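Mudgate's Evening Language Tables Are Back, And I Couldn't Be Happier

Mudgate, 25 June 2020 - I'm Jocelyn Tolentino, and I started the Mudgate Language Tables in 2018 because I wanted someone to practice my terrible Portuguese with. Two people came to the first one (hi, Érica!). By this April our mailing list had hit 300 names, and I still can't quite believe it. 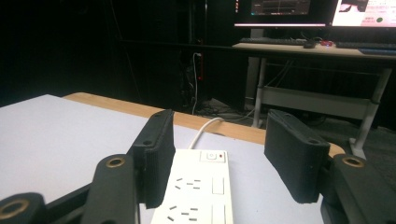

This summer we're adding Hungarian and Swedish to the lineup! Emese Juhász is leading the Hungarian group, and she promises there will be songs. Teodor Strömberg has Swedish, beginners only for now, so please don't be shy if all you know is "hej."

Érica Lins is staying on with Portuguese, and Shuzhen Fang will run Mandarin for anyone who already has the basics down. Groups are small, and you can switch if one isn't your speed.
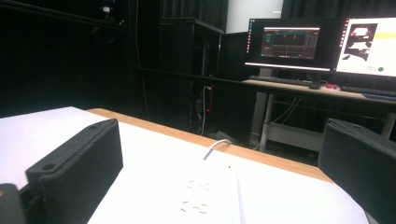

Sessions are free. You don't need a textbook, but bring a notebook and something you'd like to talk about - a recipe, your dog, a movie you hated.

To sign up or set up an interview, write to Jocelyn Tolentino, Mudgate Language Tables, P.O. Box 1404, Mudgate.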